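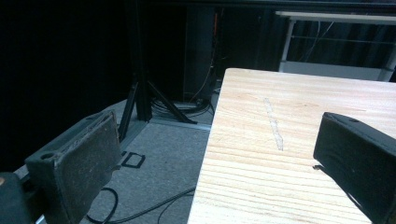

Gripper pad glazing

Gripper pad glazing is a fault in two-finger robot grippers in which the working face of the finger pad wears smooth, or picks up a thin coat of dust, until it can no longer hold an object at the force it was set up for. The part slides out of the grip, usually partway through a move, and the robot often carries on as though it were still holding something. It is one of the most common causes of dropped parts in small automation shops, and one of the most fascinating, for the gripper can pass nearly every electrical and mechanical check while it is happening!

The fault is also called pad polish, dusted fingers or, in woodworking shops, flouring.

Cause

A parallel gripper holds an object by friction. The fingers press inward, and the grip on the surface of the object keeps it from sliding down. The amount of grip depends on how hard the fingers press and on how the two surfaces behave against each other. The first of these is easy to set and easy to measure. The second changes slowly over the life of the pad, and very few controllers have any way of sensing it.

Two things happen to a pad in service. The fine texture of its face is rubbed away by repeated contact, leaving shiny areas that tend to form where the load is highest. At the same time, loose material from the workpiece collects on the face. Bare softwood is a well-known source, as are cardboard, plaster and unglazed clay. A coat of dust too thin to feel with a fingertip can act like a layer of tiny rollers between the pad and the part.

Scratches by themselves are not a sign of the fault. A scuffed pad may hold very well, sometimes better than a new one, provided the scuffs are clean. Pale patches on a dark pad deserve a closer look, as they may be either dust lying on the surface or wear in the material underneath. Wiping with a damp cloth will usually tell the two apart.

Signs

The earliest sign is a part that arrives slightly rotated. Long, flat objects such as boards show this first, especially when they are gripped away from their balance point, and a board held by one end may droop several degrees before it lets go. Later signs include a faint squeak during fast moves, streaks on the workpiece, and drops that cluster in one part of the motion (most often the moment when the arm speeds up or stops).

The gripper's own position reading is a poor guide. When a board slips downward between the fingers, the gap between them stays the same until the board is completely gone, so a controller that checks only finger spacing will report a good grip right up to the drop.

The Hanside drop

The case most often used in teaching took place at the Hanside workshop in Lernatville, where an arm was being used to lift pine shelf boards from the floor to a bench. On a Friday in September the arm let go of a board on its 169th lift of the day. The board landed on one corner and fell flat across a cable, and the arm completed its path to the bench and opened its fingers over nothing.

No one was hurt. The nearest person, technician Yatziri Beltrán, was standing outside the marked area. She stopped the arm and, wonderfully for everyone who has studied the fault since, left the pads exactly as they were until they had been tested. Pulled against a clean strip of the same pine, the pads had kept 65 percent of the holding force measured when they were fitted. After cleaning, one pad recovered almost fully. The other did not, and was found to be worn smooth along its lower half.

Beltrán's report also noted that the grip force had been turned down earlier in the week to stop the fingers from denting the wood. Either change might have been harmless alone. Together they used up the whole safety margin. The report is admired for how plainly it is written, and its four-page test section has been copied by a number of other shops.

Prevention

The Hanside shop now cleans its pads every 800 lifts and replaces them in pairs. Mixing an old pad with a new one is discouraged, as the part tends to pivot on the side that grips better.

A simple pull test, known as the Gallegos test after the training shop where it was first taught, needs only a hand scale and a sample of the material being moved. The fingers are closed on the sample at working force and the sample is pulled straight out while the operator watches the scale. Results are compared with those from the day the pads were fitted, so a shop that never recorded a first reading has little to go on.

Other measures include slower starts and stops, gripping nearer the balance point, and fitting a sensor that detects sliding. Floor cables should be routed clear of the lifting path. Raising the grip force is a common first response and does work for a time, but it speeds up wear.

See also

Grip force margin
Slip sensing
Traterow pad gauge
Dropped load zones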